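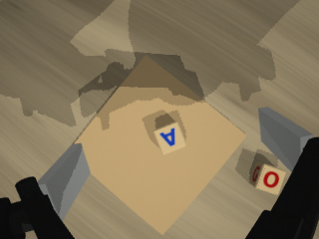 Trying Out the Cilar Block Pack: Speaker Notes

6 min read

1. Hello and why I'm up here

Hi everybody, thanks for coming in from the coffee line. My name's on the program so I'll skip it. I spent a chunk of the winter with the Cilar simulation pack from Ondow, and I'm going to tell you whether I'd spend my own money on it. (Short version: yes, with grumbling.)

Say up front: I paid for it myself. Ondow didn't send me anything, and Zübeyde Tuncer, who answers their support mail, has no idea I'm giving this talk. Hi Zübeyde, if this gets recorded!

Quick show of hands: who has used any arm simulator at all? Wait for it. If it's most of the room, go fast through section 2.

2. What you get in the box

There's no box, it's a download. You get a table in a room, a white arm with a two-finger gripper, a flat square of cardboard, and the letter blocks. You write the task, press go, and watch the arm have a try. Cilar is the room and the blocks. The part that runs the tasks is called Seyoum, and it's a separate license, which I missed on the order page. Please don't miss it.

The pack was $900 for me, with 2 seats. Bereket Mamo took the second seat, and we fought over the task files all of December.

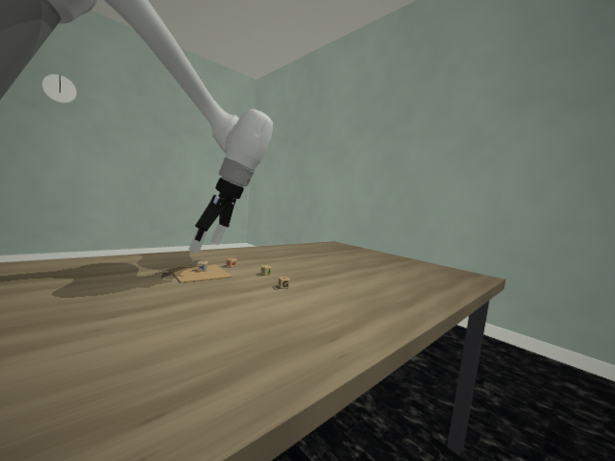 Credit: Cilar pack, default room, rendered on the speaker's laptop

I love this room. Green walls, a clock, dark carpet, it looks like every rented office I ever worked in. More useful to me, it's cluttered in the right way: blocks on the cardboard and off it, spread across the table, and shadows falling across the wood. My old setup had one gray cube on a gray floor, and everything I trained there fell over the minute it met a real desk.

Pause here, drink water.

3. The stuff I liked

Setup took me one evening, and that includes dinner. The arm loaded the first time. The task files are plain text so you can read what you did last week, and when I broke one (I break them a lot) the error told me which line.

You can also put the view pretty much anywhere. My first slide is from up on the gripper, looking down between the fingers at the A block and the cardboard. I use that view constantly. The letter is nearly upside down from there and I've stopped noticing! If your model only ever reads letters the right way up, run it from the gripper view before you get too proud of it.

I ran batches of 50 with the blocks moved between runs, and let them go overnight. Bereket likes to sit and watch. I can't, I start cheering.

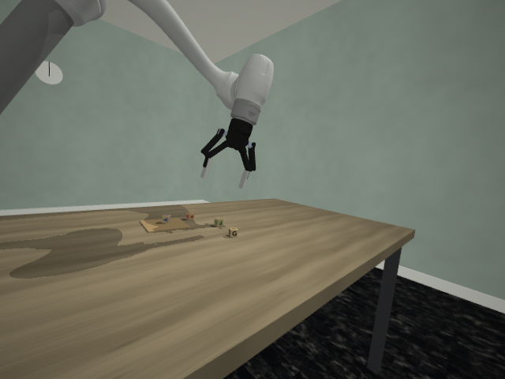

4. The stuff I grumbled about

Shadows first. Look at the jagged edges back on the opening slide. There's a quality setting that should help, but it slowed my laptop to a crawl, so I live with them.

The manual. It was clearly written for somebody who already had the older Tomness pack, and it keeps saying "as in Tomness." I never had Tomness. I wrote to support and got a decent answer from Zübeyde with a corrected page attached, so credit where it's due, but put the page on the website, please.

And I want more room presets. I got one. A kitchen would be great, or a workbench with junk on it.

5. Who should buy it

If you teach a class or you're a small shop working on pick-and-place, I think it's worth the price. If you only need a demo for one afternoon, borrow a seat from a friend. If you already own Tomness, ask support about the upgrade before you pay full price. I don't know the terms and I don't want to guess from up here.

Leave time for questions. Somebody will ask about soft objects. Answer: haven't tried it.

Comments

dmk_arms: Was in the second row. Did you ever get the better shadow setting working on a desktop machine? My laptop gave up too.

Bereket Mamo: For the record I only cheered once.

pruitt: We bought this for our club and missed the separate Seyoum license exactly like you did. Wish I'd heard this talk a month sooner.

lowtide: Do both seats have to be on the same network? Couldn't find it in the manual.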